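4.2 What people do with the stems before they do anything else

I said in the last section that I came to flower arranging by accident, and it's true, I was meant to be studying how people lay tables. But the guests at Skedness kept wandering over to the flowers, so in December I gave in and started writing down what they did with them. Artificial ones only, I should say. I wanted the same stems every time, and fresh roses would have eaten my budget in a fortnight.

We ended up with 437 arrangements (a few more were started and abandoned when lunch was called). Everyone got a vase and a mixed lot of stems, and the only instruction was to make something they'd be happy to leave on a table at home. No picture to copy, no time limit.

What I'd expected was that people would pick a favourite flower, put it in the vase and build outwards. Some did. Far more of them began by laying things down on the table and shuffling them about, and this is the stage I've come to call "the spread". Steinar Kjærgaard, who shared the note-taking with me, calls it dithering, and we have agreed to differ! Figure 7 shows the sort of table I mean, with an orange rose lying apart on its long stem and the smaller blooms gathered in with grey-green leaves.
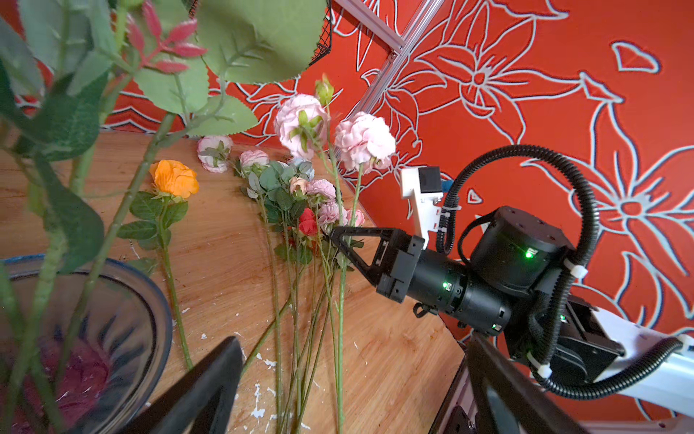

Figure 7. Artificial stems on the table, with a clear glass vase at the left. Photo: Baltasar Mateos / Himer

I'm fond of the two big pale pink flowers that stand up above the rest of the bunch. Carnation-style heads like those gave us no end of trouble in the coding, as people used them both ways: as the star of the whole thing, or as a sort of cushion to fill the space behind a rose. In the end we let each person tell us which it was, and wrote that down.

The greenery was the bigger surprise. I had put it in the mix as an afterthought, and Eyvindsson (1st edition, the chapter on table pieces) treats leaves as something you tuck in at the finish. Our arrangers mostly went for them early. One woman told me she couldn't "see" the pinks until there was some grey next to them, and I've thought about that a good deal. I now wish we had offered a second kind of leaf, something darker, to find out whether it was the colour that mattered to her or the looseness of the spray.

Stem length matters too, more than I'd allowed for. A long stem lying on a table looks grand and then has to go into a vase, and we let nobody cut anything. People coped by bending the wires, by crossing the stems low down, or by swapping to a shorter flower and grumbling. I've kept the grumbles in Appendix C with the Pemeo scoring sheets, for anyone who'd like them.

Whether a longer spread makes for a nicer arrangement is a separate matter, and I take it up in 4.3 with the judges' scores.

Last updated: December

Comments

marigold_h: I do exactly this with real ones and my husband thinks I'm wasting time. Will be showing him the bit about the spread.

Tove: Did you record whether people were left- or right-handed? I always lay mine out on the side I'm not using.

pjw: Appendix C link goes to Appendix B for me.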